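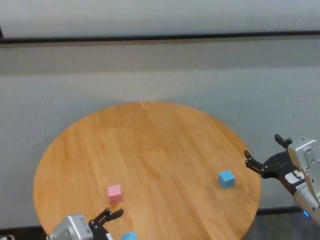 Photo: Faststead Table Games

Section 4: Setting up your table

Right, you've got the box open and the cubes tipped out, so we can get on with the part people tend to rush. I rushed it myself for ages. I'd throw the cubes down on whatever was handy, start a round of Hukska, and then wonder why we were all squabbling over whose side a cube was on. Ten minutes spent on the table first and the squabbling stops (well, mostly).

I play on a round wooden table and I've written these steps with one in mind. If yours is square or long, have a read of 4.4 before you start.

4.1 Choosing and clearing the table

1. Pick a table you can walk all the way round. If one side is shoved against a wall, pull it out until a person can get past without breathing in.

2. Take everything off it. That means the cloth, the mats, the fruit bowl and the pile of post. Hukska cubes are meant to stand on a bare top, and a cloth makes them lean. You won't notice the lean until you try to stack one on another and the whole thing goes over.

3. Wipe the top with a damp cloth, going with the grain, then dry it straight away with a clean tea towel. Crumbs are the enemy here! A single toast crumb under a corner will have a cube rocking for the whole round.

4. Run your flat hand over the surface. You're feeling for sticky patches, usually left by mugs. Go over those again.

Note: please don't polish the table on the day you play. I did this once before my in-laws came round in April, very proud of myself, and the cubes skated about like curling stones. If you love your polish, do it the night before and buff it well.

Caution: painted cubes can leave a faint mark on new varnish if they sit in one spot for days. Put them away when you've finished. The pastel ones are the worst for it in my house, the pink especially.

4.2 Getting the light right

A smooth wooden top with a bit of gloss on it throws back the light, and it's surprising how much that gets in the way when you're trying to judge a distance. On my own table there's a patch near the middle that always catches it.

1. Sit down in your chair and look across the table at the height you'll be playing from. Standing up doesn't count, you'll see a different lot of reflections.

2. If there's a bright patch in the way, try moving the lamp before you move the table. It's lighter.

3. Put one cube down and look at its shadow. A small soft one is what you're after. If it's long and dark, your lamp is too low or too close, and you'll keep mistaking the shadow for an edge.

4. Do the same from every other seat. This is tedious, I know, but somebody will complain if you skip theirs.

4.3 Placing the first three cubes

Three cubes go out for the starter layout, one pink and two light blue. Leave the rest in their Piras bag for now and put the bag on a chair or the floor, because if it's on the table people fiddle with it.

1. Decide which side of the table is the front. On a round table this is entirely up to you, so I just say it's wherever I'm sitting.

2. Put the pink cube down first, a little left of centre and on your half of the table. Have it flat on its base and let go cleanly, no nudging.

3. Put the first blue cube down nearer to you than the pink one. Those two are neighbours, and they should be close enough that you think of them as a pair without them touching.

4. Take the second blue cube over to the right-hand part of the table, by itself and farther back than the pink. This one is the stray. It wants plenty of bare wood round it.

5. Turn the stray slightly so that a corner points towards you and you can see two of its sides as well as the top. It doesn't have to be exact. We turn it so that everyone remembers which blue is which, and it saves a lot of "no, the other one".

6. Stand back and check that nothing is hanging over the rim.

Note: the top of a cube often looks paler than its front, and the sides can look like slightly different shades from each other. I had an email from a lady in Dernport who thought she'd been sent a mixed batch, and it was only the light falling on them. If you're worried, hold two cubes side by side with the same face up and compare them properly.

Caution: these are small cubes. Keep them away from babies, toddlers and any dog that swallows first and thinks later. Count them back into the bag at the end. The full Faststead club bag holds 275, and mine has held 274 since the week I got it. I've had the sofa apart twice.

4.4 Other shapes of table

Square table: treat it exactly the same, but keep the stray out of the corner. A cube in a corner is too easy to defend, and the people sitting on the far side can't reach it without lying on the table.

Long table: only use the middle of it. Mark off a square with string, or strips of paper if you haven't any string, and pretend the ends aren't there. I find it a great place for the biscuits, as it happens.

Folding table: check the join. If there's a ridge, keep all the cubes to one side of it or the other. Lean on the table gently before you start, too, and if it wobbles, fold up some card and wedge it under the short leg.

Glass table: I wouldn't. They slide, they clink, and you can see everyone's knees.

4.5 If something isn't right

The cube rocks. Lift it, wipe underneath, and put it back. If it still rocks, turn it on to another face. If it rocks on every face then it's the table, so move it a hand's width along the grain and try again.

The cubes drift when people lean. Your table is moving, or it's sloping. Put a cube on its own in the middle, bump the rim with your hip and watch what it does.

You can't tell the pair from the stray. You've got them too close together. Move the stray farther off to the right and leave the other two where they are.

Somebody has knocked the lot. Start again from step 2 of section 4.3. It takes less time than arguing over where they were.

Once all three are standing and everybody's happy with the light, go on to Section 5, where we deal with who goes first and what you're allowed to do with your left hand.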